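Progress report to the Trelon Fund: household goods sorting, Endia depot
Prepared by Tín Cù

March was our best month yet, and I'm happy to be writing this one! The cleaning and kitchen shelves at the Endia depot are finally in an order that people other than me can follow, and 146 starter kits went out to families moving into the Wusport apartments. Our target in the grant was 100.

The big change was splitting small household items from everything else at the door. Before, a sponge could arrive in the same box as a lamp and a set of curtains, and we'd handle it three or four times before it found a shelf. Now the small stuff goes straight into the gray open bins and gets checked there. Sæther, who supply most of our sponges and brushes, have started sending them in separate cartons, and that has been a huge help (thank you to their warehouse crew).

Money is on track. We spent the shelving line in full and still have the label budget nearly untouched, as the old label printer came back to life after a good cleaning. I'd like to move what's left there to bins, if you agree. The ones we have are getting worn, though they're perfectly usable.
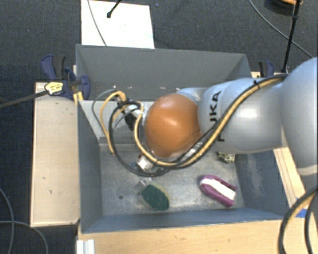 Sponge, brush-like item and other small items in the near bin, Endia depot.

Still to do: the brushes. They come in so many shapes that they don't stack, and the kit list only says "brush," so packers have been choosing whatever fits. We're rewriting the list with 2 types, one for dishes and one for floors. Bigger kits for households of 4 or more start next month, and I'll send the new packing list along with the next report.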